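Teaching a robot by demonstration

Teaching by demonstration is a way of giving a robot a new task by showing it the task, either by moving its arm by hand or by driving it from a distance. The robot's movements are recorded while a person carries out the work, and the recordings are used afterwards to produce a program or to train a controller. It is also called programming by demonstration, learning from demonstration and, where the recordings are used to train a model directly, imitation learning.

The method differs from ordinary robot programming in that the person does not write down each position and each step. It is used for work that is easy to do and hard to describe, such as picking up a bowl from a crowded table, folding cloth or fitting a plug into a socket.

Background

Early industrial robots of the 1960s and 1970s were often taught by leading them through a job. A paint sprayer would hold the end of the arm and spray a part in the usual way, and the machine stored the path and played it back. The robot had no knowledge of the part. If the part was moved, the paint went in the wrong place.

During the 1980s and 1990s researchers looked for ways to get something more general out of a demonstration. Several recordings of the same task were compared so that the parts that stayed the same could be told apart from the parts that varied. From the 2010s onwards, neural networks made it possible to use camera pictures as well as joint positions, and the number of demonstrations collected for a single project rose from a handful to hundreds or thousands.

Teaching by hand

Teaching by hand is known as kinaesthetic teaching. The motors are set so that they carry the weight of the arm but do not resist being pushed, and the teacher takes hold of the arm near the wrist and guides it. The sensors in the joints record the angles, usually many times a second.

The main advantage is that the teacher feels the limits of the arm directly. A joint that will not turn any further stops in the teacher's hands, and contact with the table can be felt through the arm. Little training is needed, and most people can record a simple movement within a few minutes of starting.

There are also drawbacks. The teacher's hands and body get into the camera pictures, which is a problem if those pictures are to be used for training. Arms with stiff gearing are tiring to move. A two-armed robot is difficult for one person to guide, and opening and closing the gripper generally calls for a separate button or pedal. Some workshops get round the first problem by recording the movement by hand, then playing it back with the teacher standing clear and taking the pictures during the replay.

Teaching by remote control

In remote control, or teleoperation, the teacher stands away from the robot and sends it commands through some other device. The choice of device has a large effect on the quality of the recordings.

A leader arm is a second arm, often smaller and lighter, with the same arrangement of joints as the working arm. The teacher moves the leader and the working arm follows. Leader arms are quick to learn and suit two-handed work, though simple ones give no sense of touch.

Hand controllers of the kind sold for virtual reality games are tracked in space, and the gripper copies the movement of the teacher's hand. The robot's software works out the joint angles. Movements near the edge of the arm's reach can be awkward, as the controller will go to places the arm cannot.

A six-way mouse is a small knob that can be pushed, pulled and twisted. It is cheap and precise, and slow. Keyboards and game pads are used in the same way for very simple tasks.

Gloves and camera-based hand tracking are used mainly for robot hands with several fingers. The differences between a human hand and a robot one have to be allowed for, and tracking can fail when one finger hides another.

Delay matters in all of these. A teacher who sees the arm respond late tends to move in short steps and wait between them, and the pauses end up in the recording.

Teaching in simulation

Demonstrations can also be given to a simulated robot. The teacher uses the same devices and watches the arm on a screen or in a headset. Nothing can be broken, the objects can be put back at the press of a key, and the layout can be changed between one attempt and the next. A single demonstration may be turned into many by shifting the objects and adjusting the recorded path to suit.
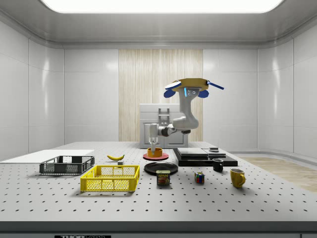
The weak point of simulation is contact. Friction, soft materials and the slight give of a gripper's fingertips are hard to model, and a grasp that holds in the simulator may slip on the real machine. Lighting and surface textures differ too. The usual answer is to vary these things at random during training, and to add a smaller set of real demonstrations at the end.

Common test tasks

Much of the published work uses tabletop tasks with household objects. Bowls, plates, mugs, tins and fruit are popular because they are easy to get hold of and differ in shape, stiffness and weight. Bowls are normally gripped by the rim, which a two-fingered gripper can manage if it comes down at the right place and angle. Mugs may be taken by the handle or the rim, and a set of demonstrations that mixes the two without any pattern can leave the trained robot aiming somewhere between them.

Other regular tasks include sorting objects into crates, stacking blocks, opening drawers and pouring. Extra objects are often left on the table to find out if the robot can ignore what it does not need.

How a session is run

Practice varies from one group to another, but most sessions have the same parts. The objects are set out, the arm is brought to a starting position, the teacher performs the task, and the recording is marked as kept or thrown away. The table is then reset. Resetting commonly takes longer than the demonstration itself.

A written procedure used by the Liem workshop, drawn up by Ratih Pattinasarany, asks teachers to change the position of the main object after every attempt and the position of the other objects after every third. It also sets a pause before the gripper closes, so that the moment of grasping can be found easily in the data. Bülent Şimşekoğlu, who trained teachers on the same procedure, later dropped the pause. The trained controller had copied it, and would sometimes stop above an object and stay there.

Number and quality of demonstrations

The number of demonstrations needed depends on the task, the amount of variation and the method of training. A fixed movement may need only one. The Helix project collected 576 demonstrations of a single task, placing a bowl on a plate, using a leader arm. A second set of 855 was recorded with hand controllers. Filipa Marinho compared the two and found that the smaller set gave the better controller. She put this down to smoother paths and fewer corrections close to the object.

A later collection, Devex, brought together more than 1000 demonstrations from 3 sites. Teachers at each site had been given the same instructions, but their habits differed. One group approached objects from directly above and another from the side. Lucienne Delorme, who prepared the collection, labelled each recording with its teacher and approach so that users could train on part of it.

Mistakes are not always removed. A recording in which the teacher misses an object, backs away and tries again shows the robot how to recover. Many groups keep these and throw out only the attempts that end in failure.

Known problems

The best-known difficulty is the build-up of small errors. A robot that drifts slightly from the path it was shown arrives at a position that appears in none of the recordings, and its next movement is likely to be worse. One remedy is to let the robot attempt the task while a person watches and takes over when it goes wrong. The corrections are added to the recordings and the controller is trained again. Another is to have the controller predict a short run of movements at a time.

A second difficulty is that the teacher may know something the robot does not. A person standing beside the table can see behind a crate that blocks the robot's camera. For this reason some groups have their teachers work only from the camera view, with the real table out of sight. Zubaida Warraich tried both arrangements at Dridar and reported that working from the camera view made teachers slower and their recordings more useful - the arm was moved to where the camera could see the object before any attempt was made to grip it.

Safety

Hand guiding puts a person within reach of a powered arm, so speed and force are limited while it is in use, and an emergency stop is kept within reach. In remote control the arm is commonly held still unless the teacher is pressing an enabling switch. Letting go of the switch stops the movement. Replay of a recorded path is normally done first at reduced speed with the area clear.

See also

Force control
Imitation learning
Robot gripper
Teach pendant
Teleoperation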